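Pouring is a chore too

March 2026

The question I get most often about my work in automation is when a machine will empty the dishwasher. I used to answer with a year. I've stopped, having been wrong in both directions, and now I ask which part of emptying the dishwasher the person means. Taking a plate out of a rack is close to solved. Finding the lid that belongs to a container is a research problem. Most chores mix the two kinds of work, and the hard step sets the schedule for the whole job.

The same thing applies on the shop floor. At Plenside, the packaging plant outside Motstead where I did my first cell integration, the palletizer was the easy part. It lifted identical cartons all day from a known pick point. The person standing next to it did everything else: cleared the crushed cartons, re-threaded the strapping, peeled the label that had folded over on itself. In job-hour terms the palletizer did most of the lifting and a small share of the deciding. The plant never found a supplier who would quote on the rest at a price that made sense.

So when I look at a general-purpose arm now, I skip the demo reel and look at the hand. Reach and payload are on the data sheet. What isn't on the data sheet is what happens in the last inch, where the fingers, the cables and the object all want the same space.

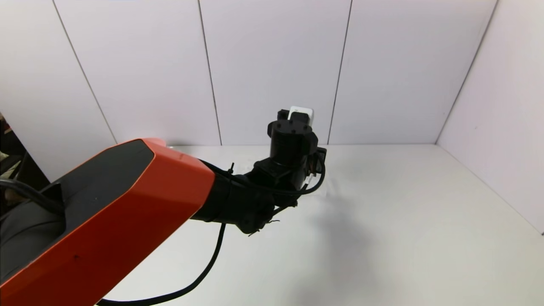
Arm over the bench, with a small white part upright between the black fingers.

External cabling is worth a paragraph. A cable that leaves the wrist and comes back needs enough slack for the full rotation of the joint, and that slack has to go somewhere. On a clear table it goes nowhere in particular and does no harm. In a kitchen it meets the faucet. I have watched a perfectly good motion plan fail on a cabinet knob because the collision model contained the arm and left out the loop of wire attached to it. If you are evaluating a machine for home use, ask whether the cables are in the model. The salesperson will probably have to go and check.

The second thing to look at is the contents of the workspace. A white table with white walls is a kind environment. Edges are easy to find, the light is even, and there is very little to bump into. I don't hold that against anyone, and I test the same way. But the step from there to a counter with mail on it is larger than the step from nothing to the white table, and progress reports tend to treat the two as about equal.

Which brings me to liquids. I consider pouring a better test of household readiness than folding, for practical reasons. A badly folded towel is still a towel. A bad pour is a mess with a cleanup task attached, and the cleanup task is usually harder than the original one. Pouring also can't be undone. If the gripper misses a cup, it can try again. If it overshoots a fill line, the extra liquid is in there.

A pour requires at least the following, all at once:

The receiving vessel has to stay upright.
The spout has to stay over the opening while the source tilts, which means the wrist rotates and translates together.
The flow has to be estimated, from the level, the weight, or both.
The stop has to come early, to allow for what is already on its way.

People do this while talking. Measuring cups, coffee, medicine, detergent, the water for the plants: a kitchen is full of small pours into openings of different widths. A narrow tube is the severe version of the same chore. 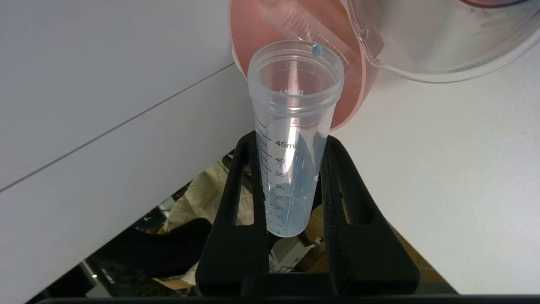

Clear jug tilted over a graduated tube. The liquid in the tube is pale blue.

Look at the rim of the tube in that one. There is a droplet on the inner edge, which is a small detail and the sort of detail I care about. Wide jugs have a wide lip, and the end of a pour is where the neat stream turns into drips that follow the plastic. A person deals with it by giving a short twist at the end. Programming a short twist is easy. Knowing how much twist a given jug wants, at a given fill, is the part I haven't seen done well on an unfamiliar jug.

Clear plastic is the other difficulty. Depth cameras handle it poorly, since most of the signal passes through or bounces off somewhere unhelpful. Whatever is behind the jug shows up inside the jug's outline, distorted. Coloring the liquid helps a great deal with reading a level. Household water doesn't come colored, so a system that reads blue liquid reliably has to be tested again on the ordinary kind.

For comparison, my own attempt. Last March I spent four weekends on a pouring task with a small arm and a Kramer parallel gripper, the basic model, running Flarkilau for the motion side. The target was 200 grams of water into a drinking glass, with the glass on a kitchen scale so that I didn't need vision for the level. I allowed two percent error either way. It hit the window on 74 percent of pours. That sounds passable until you picture it in use. A kettle that misses the cup or the line one time in four gets returned to the store.

The failures were dull. The scale lagged behind the flow, so fast pours overshot. Slow pours ran down the outside of the pitcher and missed the glass. Changing the pitcher meant retuning everything, and I own more than one pitcher. A learned policy would do better on the last point than my hand-tuned one, and I expect it would do no better on the scale lag, which is a sensor problem and should be fixed as one.

Grip is the remaining piece. Two flat fingers on a smooth tapered object have very little contact, and the force that keeps the object from slipping is also the force that squeezes it out of round. With an open vessel of liquid, squeezing too hard raises the level and squeezing too little drops the thing. Longer fingers give more clearance from the gripper body and flex more. Softer pads hold better and make the position less certain. I've gone back and forth on this and currently prefer stiff fingers with a thin pad. 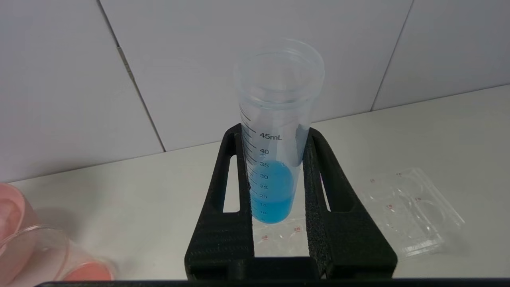
Is any of this ready to buy for a house?
Single-task machines are, and have been for years: the dishwasher, the robot vacuum, the bread maker. A general arm that handles open liquids on a normal counter, without somebody nearby to step in, is not something I would put in my own kitchen yet.

For shops and labs my estimate is more favorable. The containers are standard, the bench can be cleared, the same task comes back every day, and there is somebody on shift who can wipe up. Those conditions remove most of what made my kitchen version miss. If I had budget to spend at a place like Plenside this year, I would put it into repeat dispensing and leave the crushed cartons with the person who is good at them.

I still have the arm. The next thing I want to try is replacing the kitchen scale with a load cell that I can sample faster, using the same glass and the same pitcher, so that only one thing changes. I'll post the numbers when I have them, including the bad ones.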